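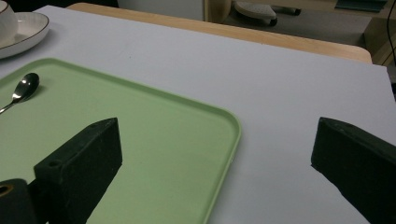 The left finger on our hand-held gripper at Verstead has been sitting a hair proud of the right one when the jaws close, and I finally took the time to sort it out. Both fingers are the black block type with the angled tops, and the face of the left one is scuffed and has pale specks of dust on it, so start by wiping both down with a dry cloth. Then back off the finger screw, push the block square against its seat, and tighten it again with the jaws closed on a flat shim. Ours took two tries. The first time I tightened it with the jaws open and the finger walked as the screw came up.

After that I redid the open and closed limits. The old values were 1893 and 5. The new ones are 1582 and 5, which gives up some travel at the open end, but the jaws no longer hit the stop. I would not copy these numbers to another unit – read your own off the encoder page.

On September 14, 2018, the Nelleo site wrote:
> We have the Cimora hand tool with the wedge fingers and it
> drops thin items, mostly flatware. Wider things are fine.
> Closed limit reads 5, open reads 1914. We have already
> replaced the pads on the drive side. Is it worth sending
> back to Ayala, or is there something to check first?
> Also, how often do you grease the slide?

Check the finger seating before you send it anywhere. If the tips don't meet evenly, a spoon handle will roll out the low side and a cup or plate won't show the problem at all. Hold a strip of paper in the closed tips and pull. It should drag the same at both edges.

On grease, we do the slide every January and whenever the fingers come off. A thin film is enough. Keep it away from the finger screws, and put a paint mark across each head so you can see if one has moved.

Verstead bench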